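Buying a Picking Arm: Questions We Get Before the Purchase Order

Last revised 24 April 2024 by Bernice Issahaku, equipment planning, Statska

Most of the questions on this page come from managers at our own sites who have just watched a sales video. I have nothing against the videos. I do have something against budgets written the same afternoon. Read this first, then fill in the request form, and expect me to push back on it.

Do we need a robot at all?

Probably not this year. If your items all look alike and arrive facing the same way, a chute and a simple pusher will do the work for far less money, and your own maintenance people can fix it. If your items are all different, a robot is more interesting, but it is also where the vendors' claims get soft. The sites that should be asking are the ones with steady volume, a station that is hard to keep staffed, and items that can survive being dropped. If you have only one of those, wait.

What does the quoted price leave out?

Quite a lot. The three quotes we have on file (Drurnelance, Bisgaard and Bumico) each put a different set of things under "system." One has the arm and controller and no gripper. One has a gripper but no mounting base. The third includes both and then charges for the software by the year, starting the day the crate ships, whether or not you have power at the station yet.

Before you compare any two numbers, ask each vendor to price the following on separate lines:

Arm and controller
Gripper, plus one complete spare
Cameras and sensors, with mounts
Base or table, bolted and leveled
Guarding or safety scanner, and the risk assessment
Cable management
Software, first year and third year
Freight, rigging and installation
Training, including a second session after staff turnover

If a vendor won't break it out, put "not quoted" in the box. Do not put zero. I have sent back forms for this.

What is a fair test before we buy?

A test with your items, in a bin you didn't tidy. Vendors like to show one kind of box in a neat row. I would take a mixed bin any day, because soft, slick and hard things each go wrong in their own way. A plush toy squashes and gives the fingers something vague to hold. A clear bottle is hard for many cameras. A small item near a wall may leave no room for the hand to get in beside it.

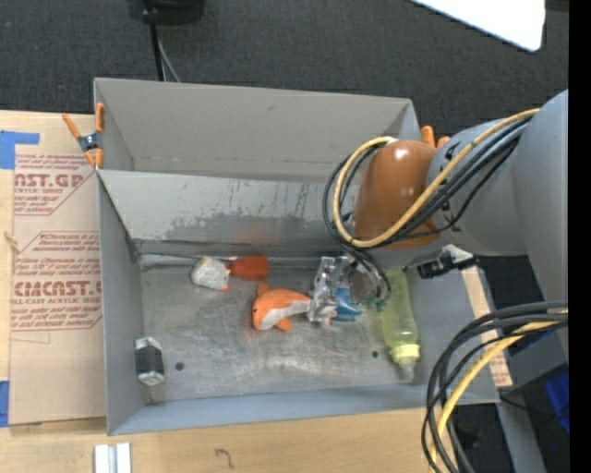 A plush dolphin, a translucent bottle and an orange block in one scuffed metal bin make a better starting set than anything I have seen in a brochure. Add your own worst sellers to it, and whatever your packers complain about.

How many picks should we ask for?

Ask for 2000 attempts, logged, with failures included and nothing thrown out afterward. Vendors will offer a half hour of demonstration instead. A half hour tells you the machine can be switched on. Insist that an attempt counts as an attempt even if the arm tries again and gets it the second time, and have the retries listed separately. The retry is where your cycle time goes.

You should also ask who is allowed to touch the bin during the run. If an engineer is nudging items away from the walls between picks, you are looking at a person and a robot doing the job together, and you should budget for both.

Is a multi-fingered gripper worth the extra money?

I'm not convinced, for us. More fingers mean more joints, and every joint is something that can wear, jam or need adjusting. They do handle odd shapes that a suction cup can't, and I have no quarrel with anyone whose items really call for it. But go through your item list first. At our May review last year, one site had asked for the fancy hand and then found that 148 of the 185 items on its list could be lifted with a plain suction cup. The remaining ones went to a person at the next table, who was already there.

If you do go with fingers, get the price of one finger, one joint and one full hand, and the lead time for each. A hand that takes eight weeks to replace needs a spare on the shelf from day one, and that spare belongs in the capital request and nowhere else.

Can we use our existing bins?

Sometimes. Vendors will tell you yes and then, after the deposit, recommend new ones. Get it in writing either way. Sloped walls can help items slide back toward the middle. Dividers, lips and deep corners cost you reach. Shiny metal may cause trouble for the cameras under some lights, so run the test under your lights, at the hour of day you plan to use it.

Also ask how the bin is held in place. For a trial, clamps are fine and I would not pay for anything better. For production, you want a fixture that puts the bin in the same spot every time, and somebody has to design it. That is usually us, and our hours are charged to your project.

How much floor space should we plan for?

More than the drawing shows. The drawing shows the base and perhaps the reach. It leaves out the controller cabinet, the guarding, the door swing on the guarding, the place where full bins wait, and the place where a technician stands with a laptop. Mark all of it on the floor with tape before you send the form in, then walk a cart past it.

Leave slack for the cables too. Cable bundles that loop around a wrist have to move with it all shift, and they are wear parts. I treat them like tires. Ask for the replacement interval and who does the work. Of our three vendors, only Bisgaard gave a straight answer.

What about payback?

Every vendor spreadsheet I have opened assumes the arm runs full shifts from the first week. Ours have not. Plan on a slow start — say a full quarter of half-speed running with somebody standing nearby — and leave that person's wages in the calculation. Then take the vendor's picks per hour and knock off 30 percent. If the project still pays back within the life of the lease, I will read it with real interest. If it only works on the vendor's number, it doesn't work.

Please don't count "freed-up labor" unless you can name the hours and say where they go. People who were picking tend to end up clearing jams, refilling bins and answering the alarm, all of it useful and none of it a saving.

Should we lease or buy?

Lease if the vendor is young or the software is the main thing you are paying for. Buy if the arm is a standard model with parts available from more than one source. Read the return terms on any lease closely. Drurnelance wanted the unit back in original packaging, and the original packaging is a crate the size of a small car. Someone has to store it for three years.

Can we do a pilot first?

Yes, and I prefer it. Keep it cheap and a little ugly. A table, a bin, one arm and a fixed end date. What I won't sign is a pilot with no written finish, because those turn into purchases without anybody having decided. Write down the pick rate, the retry rate and the number of stops you can live with before the arm is delivered, and have the vendor initial the page.

Used equipment?

The arm itself, maybe, with service records. Used grippers and used cables, no. Used controllers depend on whether the maker still supports the software version, so get that from the maker and not from the dealer.

Who approves the request?

Anything with an arm comes to me first and then goes to your site director. Attach the broken-out quotes, the test log, the floor sketch and the item list. Requests that arrive with only a video link go to the bottom of the pile.

We already signed something. What now?

Send me the contract before you send any more money. There is often a window for changing the gripper or the software plan — Bumico allowed it up to the shipping date — and it costs a lot less than changing it on our floor.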